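Grovville's new play room opens to families this May, and it's a treat! The Dumetti workshop has filled it with 30 low tables and big, bright blocks, all meant for small hands. Kids can draw a shape, pile things up beside it and start over as often as they like.

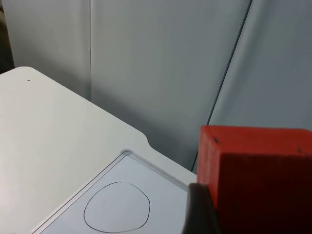
Almost 300 children signed up in the first month, far more than the 175 the organizers had planned for, so extra morning sessions are on the way. The room opens at 10 a.m., with 13 places still free in the toddler group. Admission is free, and grown-ups are welcome to sit down and draw too. Sign up at the front desk.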